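The Price of a Closed Strait

When the ferry lanes at Winholm closed to bulk carriers in July, the first effect was felt in insurance. War-risk cover on a single passage was repriced within hours, and charterers who had budgeted for one rate found themselves paying another.

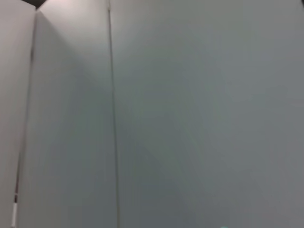
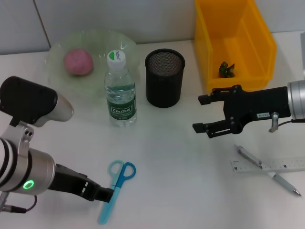

Gray panels, and a white tabletop with scissors on it.

The dispute over the strait is older than the present government on either side. Winholm claims the right to inspect any vessel bound for Stiretti. Stiretti holds that the waterway is international and that inspection amounts to a blockade by another name. An interim arrangement let grain ships pass under a joint manifest system, with copies lodged at both ports before departure. It lapsed when the parties could not agree on who would sign for cargo loaded at third ports.

Damián Quintero, a shipping analyst who worked on the original manifest rules, considers the signature question a real one. "If you sign for a hold, you are liable for what is in it," he said. "Neither port authority wanted that liability for cargo it had not watched being loaded."

The rules required each manifest to be checked within 40 hours. In practice the inspectors worked from paper, and a form returned for correction went to the end of the line. By the end of the spring, 178 vessels had been sent back to anchorage at least once, most of them for errors in the description of cargo.

Small importers have the least room to adjust. Tuhiwai, which buys most of its wheat by sea, has moved part of its orders to the southern route. The detour adds some 700 nautical miles and requires a fuel stop, and the larger ships cannot use the harbor there at full load. Millers have asked for the reserve stocks to be opened. The ministry has so far released only the older grain, on the grounds that the new crop must be held against a longer closure.

Talks are now hosted by Grasus, a neutral port with its own interest in the transit trade. Two drafts are on the table. The first restores the manifest system and adds a resident inspector at each loading port. The second sets up a separate liability fund, paid for by a levy on tonnage – a plan the shipowners dislike and the insurers prefer.

Delegates return to Grasus on Monday, November 17, 2025. The opening session is limited to the wording of the inspection clause, and the levy has been left for a later round.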